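Widelero Household Sorting, Medve building
Hand-held gripper stations: safety and inspection checklist with comments
May 2026
Applies to: desk and shelf stations, ground floor
Replaces the February version

How to use this form
Mark each line OK, FIX or N/A. Write a comment for every FIX. Comments from the last inspection are printed under the lines they belong to and stay there until the next one is done. The person working the station fills in sections 2 and 5. The inspector fills in the rest.

1. Grippers

1.1 Jaws open and close through full travel with no catching. OK
1.2 Pivot pins seated, no side play. OK
Comment: 232 pin checks logged since the February version. Three pairs went back to Cleltetti for loose pins. Do not tighten them at the station.
1.3 Grip pads clean, fully bonded, ribs not worn flat. FIX
Comment: Pads on two pairs were lifting at the lower corner. A lifting pad drops smooth items without warning. Replaced on the spot.
1.4 Left and right tools are a matched pair. OK
1.5 No sharp edges where the hand goes. FIX
Comment: Burr on one frame near the index finger. Filed down. The worker had been putting tape over it for two weeks and had not reported it. See 5.4.

2. Work surface

2.1 Glass and ceramic items identified before the first lift. OK
2.2 Tall bottles moved by hand, never by one gripper. OK
Comment: Workers asked whether two grippers are allowed on a bottle. No, for now. Gesach wants this reviewed, and it stays on hand lift until the review is in writing.
2.3 Smooth round or oval pieces held with both tools. OK
2.4 Small metal items (keys, pins, ornaments) kept clear of the jaw linkages. FIX
Comment: A key jammed a left jaw. No injury. Work from the front of the surface to the back so small items are picked first.
2.5 Loose paper, cords and cloth cannot be drawn into the joints. OK
2.6 Sleeves tight at the wrist or rolled above the elbow. OK

3. Lighting and position

3.1 No direct sun on the working area. FIX
Comment: Window stations get hard sun in the afternoon. White and glass pieces are difficult to judge in it, and people lean in to see the edge. Blinds ordered. Until they are up, window stations close at 2.
3.2 Worker can reach the back panel without leaning over the items. OK
3.3 Floor mat flat and dry. OK

4. Workload and hands

This section was added after the change from bare-hand sorting to gripper sorting. The recorded moves go to the Cleltetti arm line, so the pace of the work now has two parties interested in it.

4.1 Break taken after each 45 minutes with tools in hand. FIX
Comment: Breaks are on the schedule but get skipped when a shelf is nearly done. Leads are to call the break anyway.
4.2 No hourly target posted or spoken. OK
Comment: One lead had been reading out the count. 1,993 moves in a shift was mentioned as a good day. That is a log figure and must not be used as a target.
4.3 Hand and wrist complaints written down the same day. FIX
Comment: 9 complaints since February, mostly base of the thumb. Under bare-hand sorting the usual complaint was the lower back. Both tool sizes should be offered to everyone, including people who have already picked one.
4.4 Worker knows they may put the tools down and use their hands for any item they judge unsafe. OK
Comment: Everyone asked said yes. Two said they would rather not because the item then has to be logged as a skip. Skips do not count against anyone. Leads to repeat this at shift start.

5. People and reporting

5.1 Worker has been told what is recorded and how long it is kept. OK
Comment: 365 days. Notice is up at each station. The print is too small and will be redone.
5.2 Owners' letters, photos and notes are left unread and placed face down where possible. OK
5.3 Sorters moved to the arm line have had the full training day before working beside an arm. FIX
Comment: One person had the half day only. Pulled back to the desk stations until the second half is done.
5.4 Faults reported by slip, not fixed with tape. FIX
Comment: Slips were kept in the lead's office, which is locked at lunch. Moved to the tool rack.
5.5 Written answer given on what happens to desk sorting jobs when the second arm line opens. FIX
Comment: Open since February. Asked at every station. It is on this form because people who are worried about it are the ones skipping breaks. Management to answer before the next inspection.

Result: stations may stay in use. Items 3.1, 4.1 and 5.3 to be rechecked first.

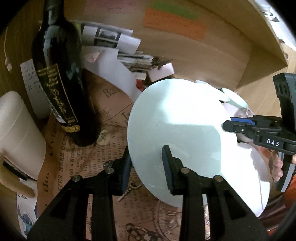

Section 2, desk station: two grippers at a smooth oval piece, bottle to the left, small key between the jaws.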